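Unit 6 handout: Teaching a robot by guiding it
Robot Skills 2, lecture notes
Notes by Nest Lloyd. Lab sessions run by Alun Gethin.

Read this before the Thursday lab. The lecture covers the same ground with more math, so if you missed Unit 5 on joint angles and frames, do that first.

1. Two ways to show a robot a task

In hand guiding, also called kinesthetic teaching, a person takes hold of the arm and moves it through the task while the controller records the joint positions. The motors are set to carry the arm's own weight and give way to a push. What gets recorded is a path the arm can physically follow, so there is no need to translate from a human body to a robot body.

In remote control, or teleoperation, the person stays away from the arm and drives it with some input device: a joystick, a 3D mouse, a hand tracker, or a smaller copy of the arm. The person usually sees the work through one or more cameras. With the person's hands out of the way, the camera views recorded at teaching time look much like the views the robot will have when it runs alone. This matters a lot if the learned policy takes images as its input.

Hand guiding is good for slow contact tasks where the teacher wants to feel the force. It is poor for anything that needs two arms and one person, and the teacher's body tends to block the cameras. Teleoperation has the opposite problems. There is delay, depth is hard to judge, and most setups give no sense of touch.

2. Teaching in simulation

For this course all demonstrations are collected in the Pluvora simulator with the remote-control interface. You drive a single arm with a two-finger gripper over a tabletop. The physics runs at a fixed step, and every episode can be replayed from its log.

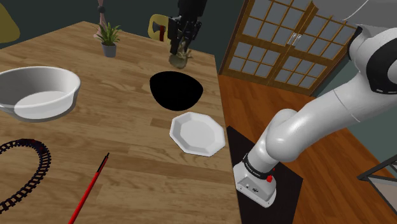 A demonstration is stored as a list of time steps. Each step holds the camera images, the joint positions, the gripper opening, and the command you gave. Note that the command and the position that results from it are separate entries. The arm lags behind the command, and the lag is larger when you move fast. Students who train on the wrong one get a policy that creeps toward the target and stops short. Check which field your loader reads.

Before you record:
Reset the episode and look at all camera views.
Set the speed scale to low. You can raise it later.
Open the gripper fully.
Say to yourself what the task is and what counts as done. If the goal is to lift an object and put it in a container, letting go above the rim and hoping is a different task from lowering it in.

3. The approach

Most failed grasps are lost before the fingers close. The usual mistake is to come down at an angle while still correcting sideways, so a fingertip hits the object and pushes it. Do the sideways correction first, well above the object, then turn the wrist, then go straight down.

Use the overview camera for the first part and the wrist camera for the last part. The overview tells you where the arm is and what it might hit. It is bad at telling you height, and a gripper that seems to be over the object may be well behind it. Switch views early.

Irregular objects need more thought than blocks. Look for a section where two sides face each other and are close to parallel, and line the fingers up across it. Spikes and lobes that stick out sideways are poor places to grip: the contact is small and the object turns as soon as it leaves the table. It also helps to grip near the middle of the weight – a narrow end may be easy to reach and still be the wrong choice.

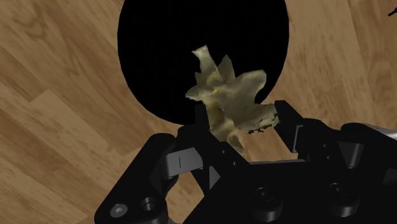 Close the gripper slowly and pause before lifting. A short pause is fine in a demonstration, but a long one is not. If you stop for several seconds to think, the log fills with steps where the right action is to do nothing, and the policy learns to do nothing when it sees that view. Either trim the pauses afterward or throw the episode away.

4. How much data, and which episodes to keep

Last year's class set has 145 kept episodes. Alun trained the baseline on it using the Clasonell trainer, and the files are in the course folder. You may compare against it but not add it to your own set.

Keep an episode if the task was completed and the motion is one you would want repeated. Recoveries are welcome. If you miss, back off cleanly and grasp again, that is useful data. Knocking over something else on the way is not, even when the goal was reached.

Vary the start position of the object and of the arm. Ten episodes from one start teach one path.

5. To hand in

Work in pairs, with one driving and one watching the log, then swap. Submit your episode files, your loader settings, and a page on what you discarded and why. Use the random seed 2276 for the test run so that results can be compared. The Urnier input device is slow to connect in the morning, so allow a few minutes for that. Reports are due at the end of October.

Reading: Softić course reader, chapter on learning from demonstration, first two sections only.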